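Learning to do less on a Sunday

I have been meaning to write this one since the clocks went back, and then of course I didn't, which tells you most of what you need to know about how my weeks have been going. It was Cinzia Mancuso who set me off. She rang while I was descaling the kettle, and when I said I'd have to ring her back because I still had the bathroom and two lots of ironing to get through, she laughed at me and said, "But it's Sunday, what are you doing?"

Well, what was I doing? I was doing what my mother did, and hers before her. Sundays in our house in Morelli Street smelled of polish and gravy, and you didn't sit down until both were finished with. I never questioned it. I just grew up, got a flat and a job and a bad knee, and carried on.

So in February I decided to try having an afternoon off. A proper one, from lunch until bedtime, with no washing, no emails and no "quick" trips to the big supermarket (which are never quick, and I always come home with candles). I lasted until ten past two. Then I caught myself wiping the skirting board with a sock.

The second week went better, mostly thanks to the library. I borrowed a fat old novel called The Road to Sestia, 492 pages, the sort of thing where everybody has a cousin in the navy, and I read it on the sofa with a blanket over my legs and the radio on low. I fell asleep twice! When I woke up it was dark outside and the washing-up was exactly where I'd left it, and I can't say it had done either of us any harm.

What I hadn't expected was how much of the rest of the week would have to shift to make room. Ayanda Matlala from work has kept her Sundays clear for seven years, and she told me she does a little bit each evening instead — fifteen minutes, with the oven timer on, and when it pings she stops, even with a shirt half ironed. I do mine after the evening news. Some nights I'm quite virtuous and some nights I stand there holding a duster and thinking about toast.

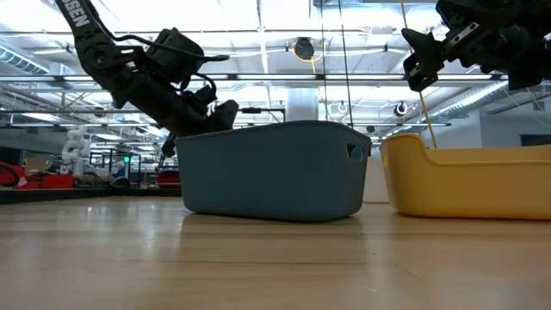
The hardest part has been the guilt, which comes on at teatime and sits there like a visiting aunt. I've started going for a walk when I feel it, down to the canal and back past the allotments, and by the time I've said hello to all the dogs it has usually worn off. If it's raining I bake something plain and eat it warm.

Cinzia is coming to stay next weekend and has already warned me that she'll be checking the airing cupboard for signs of activity. I've told her to bring slippers and a book, and we'll have soup.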